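Home Objects and Surfaces, Session 6: Tabletops
Course notes, Prundalness evening program
20 March 2024

Okay, tables! Last time I promised we'd get off chairs, and we're off chairs. I've typed these up from what I said in class plus the bits I skipped when the clock ran out, so if a paragraph looks new to you, it probably is.

Bring your sketchbook next time (the 30-page one is fine) and your notes from the Irnier reading. We'll need both.

1. What a tabletop has to do

I started with the dull question of what a tabletop is for, and I liked your answers a lot more than mine. Somebody said "it's a floor for your hands," and I've been thinking about it ever since. You put things down on it, you slide things across it, you lean on it, you wipe it. Most of the choices a maker makes come back to one of those four, even when the choice looks like pure decoration.

Take plank tops. The lines between planks give your eye a direction, so a long table looks longer when they run lengthwise and stubbier when they run across. They also collect crumbs, if there's a real groove between boards. I have a table at home with grooves and I own a special toothbrush for it. Draw your own conclusions before you buy one.

2. Edges

Spend more time on edges than you think you need to! The edge is where a sleeve rubs and where a pencil rolls off. We looked at three kinds in class:

Flush edge. The top just stops. Easy to wipe, since you can sweep crumbs straight into your palm. Pencils hate it.

Raised edge. A lip stands up above the surface. It holds things in, it keeps a small spill on the table for a few seconds longer, and it makes cleaning the corners a pain.

Applied rail. A strip fixed along the side, sometimes in a different color from the top. It can cover end grain, or stiffen the top, or simply dress it up, and you often can't tell which without looking underneath.

You'll find plenty of tables that mix these, with one treatment on one side and something else on the next. When you sketch a table like that, draw each side separately. I mean it. Half the sketches from August's group had the same edge all the way around because people drew one side and guessed the rest.

3. Color and light

Here's the part I rushed. A wood top doesn't have one color. It has the color of the wood, and then it has whatever the light is doing to it, and a smooth finish makes the second one very loud. Sit down at a table with a lamp across from you and the middle of it can go almost white. Stand up, and the streak moves.

This matters for your color notes. Pick your sample patch away from the glare, write down where you were standing, and do a second patch in the bright part. Two patches, two notes. Page 164 of the Shehata handbook has a decent chart for warm browns if you get stuck between "orange" and "tan" like I always do.
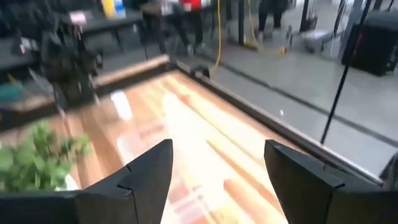
Fig. 1. Orange-brown planks with pale glare across the center; dark raised rim on one side, light beige rail on another, small-leaved plant in a white pot.

Try your two patches on Fig. 1 before you go near a real table. The warm brown is easy enough to match, but the washed-out part gets close to cream, and I'd like to see how many different names we come up with for it. Then look at the rim and the rail. They'd each get their own line in your edge notes, and I'd put the dark one down as "metal or plastic" and leave it there.

A word on the plant. Potted plants are great for scale and terrible for tabletops, at least without a saucer. If your table at home has one, lift it and check for a ring. Write down what you find, even if it's nothing.

4. For next time

Pick one table you can get to easily. Sketch the top from above with the grain direction marked by an arrow, then one small drawing for each edge. Add your two color patches. One page of writing, tops.

Reading: the Vukano packet, the section on finishes. Skip the varnish recipes unless you're curious (I was, and my kitchen smelled for a week).

Sketches go in the tray by the door when you come in.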